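Cable Length

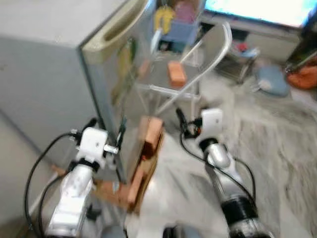 Tadeusz Laskowska had the service order open on his knee: Skastaleo unit, domestic, two arms, left wrist losing position at full reach. The customer's note said the fault came and went. He ran the reach test toward the chair beside the refrigerator, where an orange block rested on the gray seat, and watched the left arm go out. The long black cable swung wide of the wrist on its outer side, with the shorter one curving inside it. The log recorded 21 encoder dropouts before he stopped the test.

He set the unit to hold and opened the manual to the section on cable routing. The manual called for a free loop at the wrist and a fixed clip at the base. It gave no length for the loop. Vachon, who had written that section and then left for a job in Rirnthorpe, used to say that a technician could judge it by eye. Laskowska had worked with Vachon for three years and had replaced a lot of cables.

He powered the left arm down, supported the wrist, and released the connector. One pin sat lower than the others. He straightened it with the flat pick, cleaned the socket, and seated the plug until the latch closed. Then he moved the base clip up one slot.

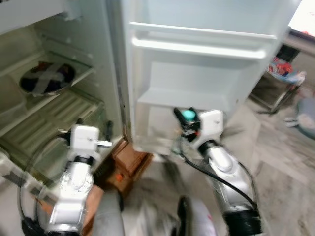 The second test was slower. He limited the joint speed and added a pause at each end of the stroke. At 200 cycles the dropout count stood at zero. He did not trust it. A bent pin explained the fault, but it did not explain how the pin had bent, and the order form had a box for that.

"Is it fixed?" a voice asked from the hallway.

"It's passing," Laskowska said.

He checked the right arm against the left. Same firmware, same clip position, no errors stored. He raised the joint speed to the normal setting and turned the unit toward open floor for the last check.

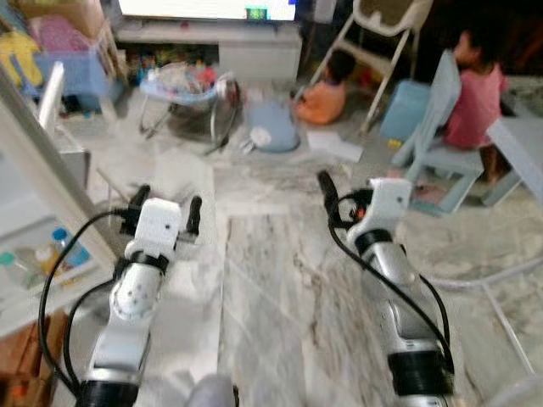
The final check was a static hold with both arms forward, no load, brakes released. It took longer than the rest of the job and there was nothing to do during it except watch the readout. A child in a pink top sat on a small plastic chair, head turned toward the television side of the room. Another, in orange, sat on the floor by the high chair with sheets of paper on the marble. The readout stayed flat.

When the hold ended he wrote up the pin, the socket and the clip. In the box marked Cause he wrote "Loop length - see Trilen bulletin," then remembered that the bulletin had been withdrawn in August. He crossed it out and wrote "Judged by eye."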